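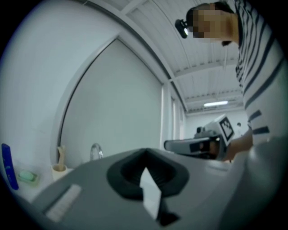
*Striped sleeves and a hand-held gripper*

## About Torkine

Torkine is a small economics and trade briefing firm. We started in 2000 in two rooms over a bank in Omthorpe, writing notes on interest rates for local exporters. Still in Omthorpe. Bigger rooms, same kettle.

What we do – short papers on trade, currency and energy prices, for people who run firms and haven't got all morning. Four pages at most. Plain words, charts only where they earn there place.

Every September we host the Stundberg Round Table. Two days, closed doors, mostly arguments about tariffs and wages. Last one ran over into dinner. Notes go to subscribers the week after.
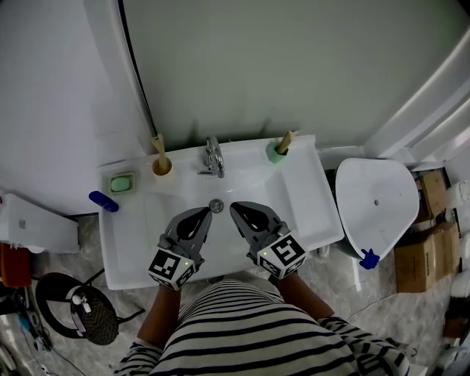

**Do I have to subscribe to come to the Round Table?**
Anyone can apply for a seat, but subscribers get first pick and the rest go in order of asking.

### Who's who

- Nadiia Holovko – founder, still edits every paper
- Demetrius Haddad – trade and customs
- Bohdan Shevchuk – currencies, central banks
- Volodymyr Panasiuk – energy, shipping costs

Vsevolod Dovhaniuk looks after subscriptions and the Round Table guest list. Try him before 4pm.

We're owned by the people who work here, plus a small stake held by Semeniuk, our printers from the early days. No bank money, no party money. We don't give investment advice so please dont ask.

Back issues on request. New papers list going up shortly.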